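Why does the fridge door go thup?

Open a fridge, close it, then try to open it again straight away. It feels stuck, as if someone inside is holding on. There's no one inside. (Check if you like, but be quick.)

The culprit is air. When the door opens, some of the cold air spills out over your toes and warmer air from the kitchen sneaks in. Shut the door and that warm air cools down. Cool air pushes less than warm air, so for a moment the air in the kitchen is shoving on the door harder than the air inside is shoving back. Wait a minute or 2 and a little air leaks in past the rubber seal. Then the door behaves itself.

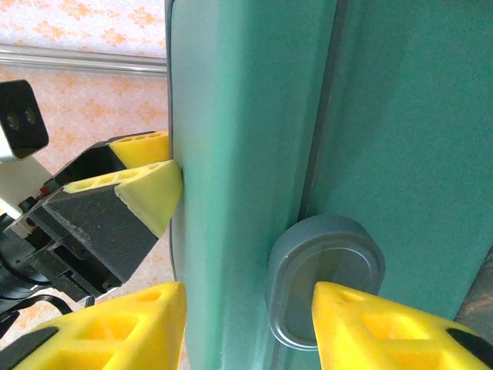

The seal has a secret too. Hidden inside the squishy rubber strip is a long, bendy magnet, which grabs the metal body of the fridge all the way round.

Old fridges had latches that could only be opened from the outside – a terrible idea if you were playing hide-and-seek. Magnets let go when you push from the inside, but a fridge is still a rotten hiding spot, and so is a freezer. Stay out of both.

Want to test the thup? Ask a grown-up first, then try it on a hot day in January. Three goes is plenty. After that, you're just warming up the milk.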